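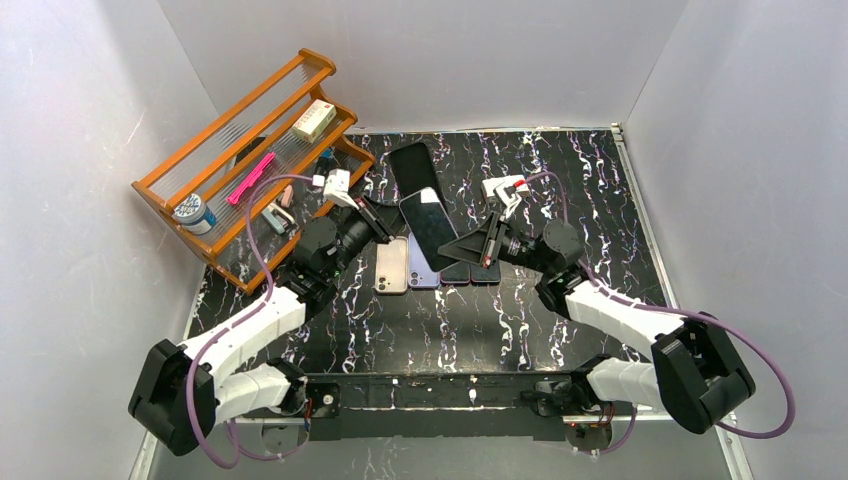
Tufa 20 Load Center

The Tufa 20 is an indoor main breaker panel for residential and light commercial service. It has 20 full-size spaces and a copper bus, with 2 ground bars supplied in the carton. Part no. 1524.
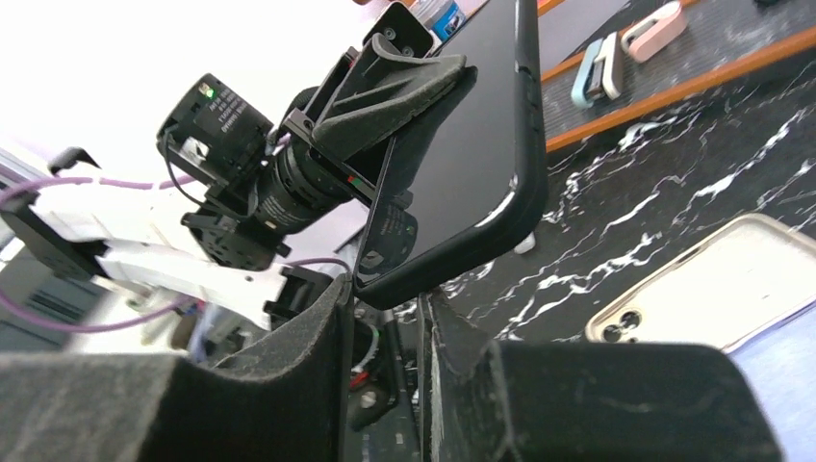

Smartphone in a black case

Covers are sold separately in flush or surface style - order by part number. Replacement door latches ship from the Jullotura warehouse.

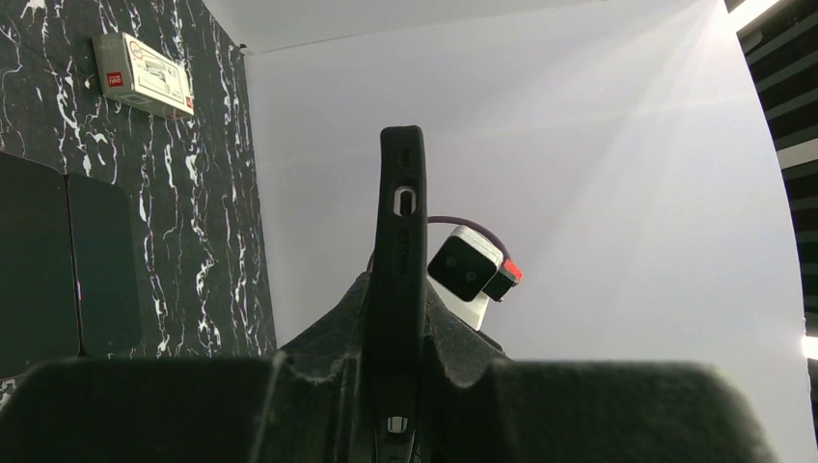
Gripper finger, close view

Breakers are not included. Installation must be done by a licensed electrician. For wiring diagrams, contact Inna Dovhaniuk, technical sales, extension 283.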